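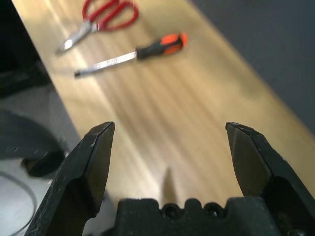
Carys Probert wants to know if I've given up on the choir yet, and the answer is no, I have just stopped pretending I'm an alto.

So for those who missed it, I joined the Akdale community choir in June. I can sort of read music. I can hold a note if the person next to me is holding it louder!

They put me with the altos first. Three rehearsals in, Ruth Ackroyd leaned over during the quiet bit and whispered "are you a tenor, love?" and do you know what, I think I've been one my whole life.

Tenor life is great. There are hardly any of us, so the director is nice to us (she has to be). The altos get yelled at for talking. We talk way more.

Practicing at home is another story. I run the warmups in the car with the windows up, and yesterday I did the whole siren exercise at a red light next to a school bus. They waved. I waved back, mid-siren.

Current nemesis: page 34. There's a jump in the second line and I land somewhere different every single time. Nigel Goodall says to hear the note in your head first. Nigel, I hear several.

Also, does anyone have a good way to mark breaths? I've been using little check marks but now they all look like bowing or staccato or a bug that died on the page.

Update, 9 p.m.: got the jump twice in a row. Then lost it again. Still counting it.

Concert tickets are 3 bucks at the door, kids free, and there will be lemon bars. Come sit on the left, that's where the tenors are.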